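Write on the Robot

Most of the maintenance trouble I have seen on two-arm tabletop cells comes down to people not knowing which arm they are talking about. The fix costs one paint marker. Mark the hardware by hand, in big letters, and stop relying on the spreadsheet.

At Vudau we kept a proper asset log for our cells. It had 224 entries and it was correct on the day it was made. Then Katia, our busiest cell, had a wrist swapped on a Friday, and the log said one thing while the bench said another. We spent 3 hours tuning a gripper that had already been replaced.

I hear two objections. One is that handwriting looks sloppy to visitors. I don't care much about that. The other is that marker wears off, and it does. We go over ours every 1,000 cycles, when we check the cable slack and wipe down the fingers.

The same goes for the table. Dried flowers shed, and I would sooner see crumbs swept between runs than a new camera bought to see past them. Cables should hang with enough slack for the full reach, and someone should look at them with the arms extended, which is when they pull.
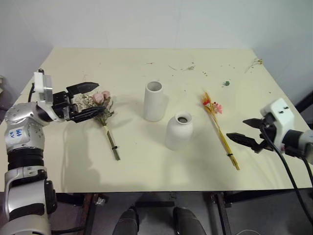
Flower and vase setup, both grippers open. Blue handwriting on the left arm.

Printed labels are fine on a cabinet. On an arm segment they peel at the corners within 6 weeks, and then you have glue to clean off as well. Buy the marker.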